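Undeck Operations
A thread on the basket packing line at Sollholm, and what the change to robot arms means for the people who work there. 1/16

2/16
Undeck runs the packing hall at Sollholm on behalf of Cososetti. The hall fills mixed orders of household goods and groceries into lined baskets. Until February, every basket was filled by hand, start to finish.

3/16
There are 152 people employed in the hall. We have been asked by many of them, and by their families, what will happen to their jobs. We said we would answer in public, and this thread is that answer.

4/16
No position is being removed as a result of this work. That commitment is in writing, it was signed with the staff council, and it covers the full period of the contract with Cososetti.

5/16
What does change is the content of the work. Packers on the mixed-order tables have spent most of a shift reaching, lifting and placing. It is repetitive, and shoulder and wrist complaints have been the most common reason for a visit to the site nurse.

6/16
The new tables are planned with two arms each. One arm carries a gripper with two fingers. The other carries a jointed hand with several fingers, meant for items that roll or are awkward to hold. Each motion is tried in simulation before it is allowed on the floor.

7/16
Renders from the simulated table, with a lined basket and ordinary goods: 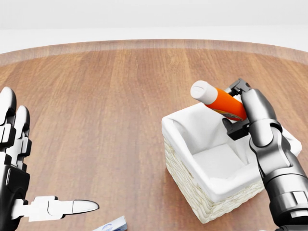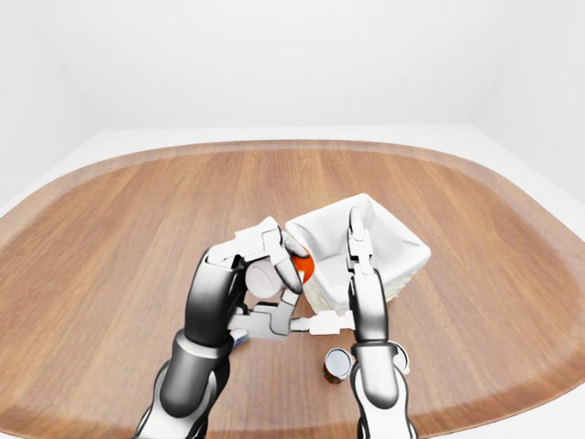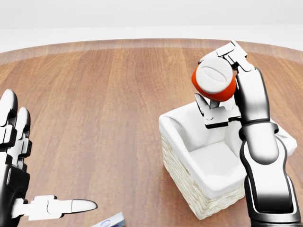
Vignesh Kotian

8/16
The packing staff helped choose what goes on the simulated table. They know which goods cause trouble. A tube can slide out of a grip at an angle, round things wander, and a soft liner can fold inward and catch on whatever is being lowered into it.

9/16
That last point came from the floor. Our first plan treated the basket as a rigid box with a clean opening. Two packers from the early shift reviewed it and told us the liner would be the hard part. The plan was rewritten — and the schedule moved back by 3 weeks.

10/16
Three new roles have been created, all filled from inside the hall. Table leads watch a group of tables and step in when an arm stops. Order checkers look over each basket before it is closed. Motion reviewers sit with the engineers and go through simulated runs before release.

11/16
Training is provided by Chowdary on paid time. No one is required to have a technical background. The course covers safe approach, stopping and restarting a table, clearing a dropped item, and writing a fault report that an engineer can use.

12/16
Pay: no one moving to a new role will be paid less than before. Table leads and motion reviewers move up one grade. Order checkers stay on their present grade for now. The staff council has objected to this, and the matter is still open. We will report the outcome here.

13/16
Some colleagues have told us they would prefer to keep packing by hand. Hand tables will remain for fragile goods, gift orders and anything that does not fit the standard basket. Requests to stay on those tables go to the shift office and are decided by length of service.

14/16
On pace: a table lead will not be measured on the speed of the arms. We are aware that at other sites people have ended up working to the rhythm of the machine. Stops called by a lead are logged for maintenance purposes only and are not used in any personal review.

15/16
On release: a motion must complete 1000 simulated runs and then a supervised trial on the floor, with a reviewer from the packing staff present. The reviewer may refuse the release and does not need a manager's approval to do so. A refused motion goes back to the engineers with the reviewer's notes.

16/16
Questions from staff can be left at the shift office or raised with any member of the council. Questions from outside the site can be posted as replies to this thread. Answers on grading and on the hand tables will be added below as they are settled.

Posted 10/12/21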